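Bin Picking in a Shared Workshop: Handout 3
Castow workshop course, Lambros Koutsoukos

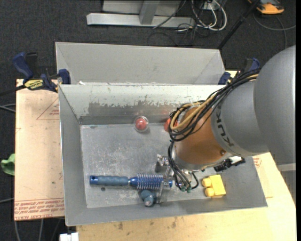 Why clamp the bin when the arm never touches it on purpose?
Because the pick poses are stored in the robot base frame. If the bin shifts, every wall clearance in the program is wrong, and the collision check still passes.

Setup notes

Bar clamps go on the rim, at the ends, with the handles outside the approach path. Snug is enough; thin sheet metal bows under load.

Cables on the wrist need slack for the full range of joint six. Jog to both limits at low speed before the first automatic run. Tie the gripper wiring separately from the main bundle.

Shiny walls give false depth readings. On the Psarras build we dropped 572 of 988 depth frames, most of them for reflections near the rear wall. Matte paint helped until it wore.

For next session: measure the rim height at the corners and enter the values in the table Thenmozhi Nadar set up in June. Long objects lying parallel to the front wall are covered in Handout 4.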